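Vistholm cell 6, perception and grasp planner check
Inspector: Delyth Craddock
Tuesday, before first run

1. Planner build matches release sheet. OK. Build 281 on both machines.
2. Camera calibration file loads at startup. OK.
3. Exposure locked, auto gain off. FAIL at first, auto gain was on again after the Dameo update. Set by hand and saved to the profile.
4. Planner timeout. OK. Set to 2000 ms, no change.
5. Table plane fit. OK, inliers above the 95 percent limit. Akbari asked for the raw log, copied to the shared drive.
6. Finger mask lines up with both fingers when open. OK. Check the inner top corners first, they drift before anything else does.
7. Small marks on table not reported as objects. COMMENT. Two dark specks on the surface. Minimum blob size to be raised before the next check.
8. Partly visible objects held back from grasp list. OK. Filter flag is on in the config.
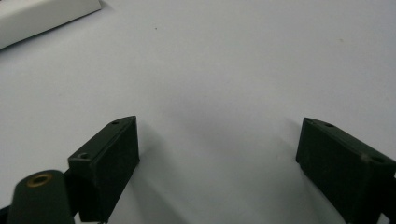 Items 6 to 8: fingers open, white object at upper left, specks in upper part of view.

9. Stop command reaches controller from planner screen. OK, tried twice.
10. Eminari log viewer opens last run. FAIL. Wrong path after the update, ticket open.

Cell released for slow speed only until item 10 is closed.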